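4. Returning goods and claiming a refund

This section covers orders placed through the Balano account portal. It applies to private customers only. Trade accounts are dealt with in section 8.

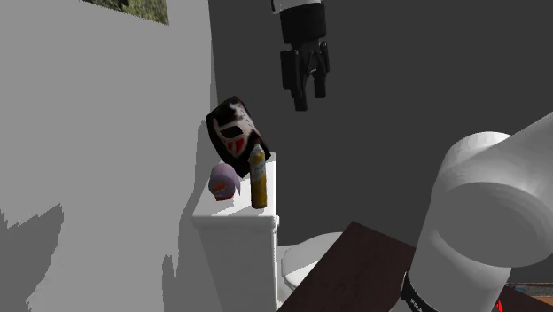
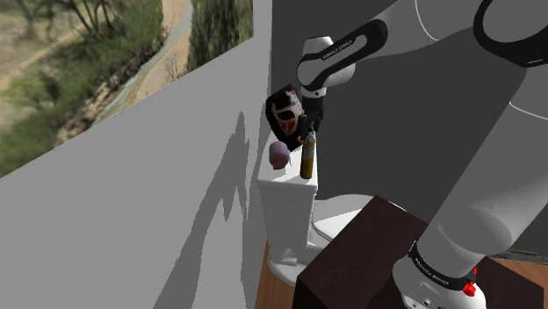 Before you start, have your order number and the card used for payment to hand.

1. Sign in and open Orders, then Returns.
2. Select the order. Orders over 600 days old are kept in the archive tab.
3. Choose a reason from the list. Select "Faulty" only if the item does not work as described – a change of mind has its own entry.
4. Type a short account of the problem. The box accepts up to 1,196 characters.
5. Print the label and fix it to the outside of the parcel.
6. Hand the parcel in at the Clurnthorpe depot and keep the receipt.

Note: Items sold by Öztürkmen through the portal go back to the seller. The label shows the correct address.

Caution: Do not put two orders in one parcel. The second order will not be matched to your claim.

If a claim is refused, a written reason is sent to your account inbox. To dispute it, press Review and attach your receipt. Reviews are handled by Gleice Andrade's team. Your legal rights are not affected by the outcome of a review.

Return postage over £50 must be agreed in writing before you send the parcel.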